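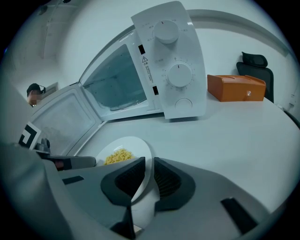
Visit report: the hotel marketing fair in Clestlow

I went to the fair in Clestlow in January, for the second year. I run a guesthouse with 30 rooms together with my cousin Ljubica Gashi, and we have no marketing department, so such a day is the only training we get. The ticket was 200 euros with lunch.

The hall was smaller than last year and quite warm. Most stands sold booking software, and I stopped only at a few. At the Wondar stand, Manju Malhotra showed me a tool that collects guest reviews from different sites on one page. I liked that you can answer from the same page. I liked less that the price starts at 500 euros per year and goes up with every extra user.

The best talk was at 11:30, by Dragica Karagiannis, who manages a family hotel in Skellow. She stopped printing brochures – before, she ordered 2000 each spring and many stayed in the cellar – and she now spends this money on e-mails to former guests. The e-mails are short and are written by the person at the reception. She showed three of them on the screen, with one spelling mistake in the second, and people laughed in a friendly way. I asked how often she sends them. Four times a year, she said, and never in August.

After lunch there was a discussion about discounts for direct booking. Stavros Triantafyllou was for them, Mirsad Đorđević was against, and both repeated themselves a little. I would have preferred more questions from the public. The microphone came to our row only once.

Lombardi, the printing company, had a stand near the exit with samples of door cards and breakfast menus. I took a few for Ljubica. The paper is nice, but the minimum order is too large for us.

For those who want to go next year: the bus from the station stops behind the hall, and the walk to the entrance is longer than the map shows.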